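The Repair Promise

Every company that sells me something with a plug now wants me to know it can be repaired. I would like to believe this. I have a kettle from Stilanton with a little wrench symbol on the base, and when the lid spring went in October I took the symbol at its word.

The part was listed. It was also out of stock, sold only as a set with a new lid, and the set cost six dollars less than a new kettle. Shipping was seven. I did the math twice and bought the kettle.

My neighbor Narayanan Kotian fixed radios for a living in Pretcombe and has a low opinion of wrench symbols. His test is whether the person at the counter can tell you the part number without calling anyone. By that test almost nothing I own passes. The Drivow vacuum came with a ten-year parts pledge, but the pledge covers "key components," and the hose clip that breaks on all of them is apparently not key.

I don't doubt that the people who write these pledges mean well. I doubt that anyone checks. A pledge costs nothing to print – a warehouse full of springs costs money every month. Until somebody publishes how many parts were asked for and how many were shipped, I will go on treating the symbol as decoration.

The older things in my house carry no promises. They have screws you can see, and the hardware store on Chacko Street sells screws.
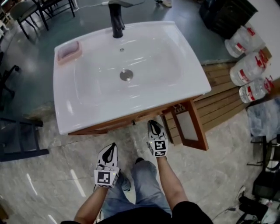
What a Fair Pledge Would Say

Name the parts. Give the price of each one on the day of sale, and say how long that price holds.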